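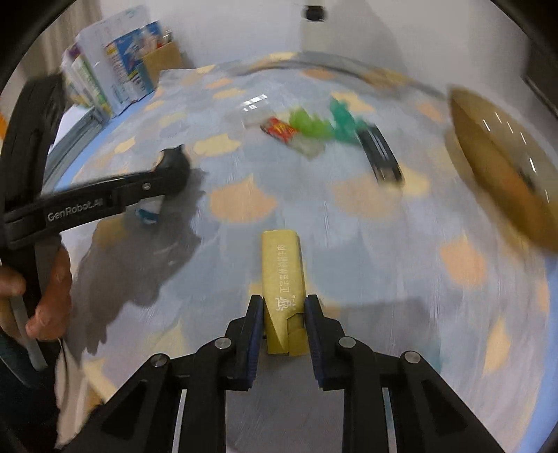
Fig. 1. Wrist view with a yellow packet held between the ribbed pads.

Unit 4: From recorded grasps to a gripper command
Course notes, T. Ahonen

Last unit ended with the camera calibrated and the lens model saved to file. This unit uses both. By the end you should have a small program that reads a wrist view and outputs one number, the gripper opening, at a steady rate.

1. What the policy gets

The input is a single wide-angle image plus the last commanded opening. Do not crop the image before you have looked at it. In Fig. 1 the corners are black and the table surface curves, both normal for this kind of lens. The fingers sit in the lower center, so a crop that keeps only the upper half throws away the part you need most.

Mask the corners once, at load time. Use the same mask in training and at run time. Most of the odd results in last October's reports came from groups that had two masks.

2. Finding the opening

We estimate the opening from the image itself. The round silver screws on the linkage in Fig. 1 are good points to track, being bright against black. Steps:

Undistort the lower part of the image with your saved lens model.
Find the screw nearest each finger.
Measure the distance between the two in pixels.
Convert with the lookup table you made in the lab.

Reject a reading if it jumps by more than 25 pixels from the one before. Hold the old value and raise a flag.

3. Things that fool the detector

Shadows. There is a large dark one across the cloth in Fig. 1, and a simple threshold will return it as an object. Work in a color space that separates brightness from hue.

Patterned cloth. The pale yellow patches are close enough to the packet in hue that color alone is a weak cue. Add edges.

A second tool in view. If your segmenter has one class called "gripper," it may label both devices. Keep the region connected to the bottom edge of the image.

Blur. The row of small items farther back is blurred. Lower their weight in the loss and keep the image.

4. Control loop

Run the loop at 40 Hz. The camera driver may deliver images more slowly than that, so the loop must reuse the last opening estimate and its time stamp. If the estimate is older than 2 loop periods, stop closing and hold position.

Exercise

Write the estimator from section 2 and plot its output over one full recording. Mark every rejected reading. Hand in the plot, the code and a paragraph on your worst stretch.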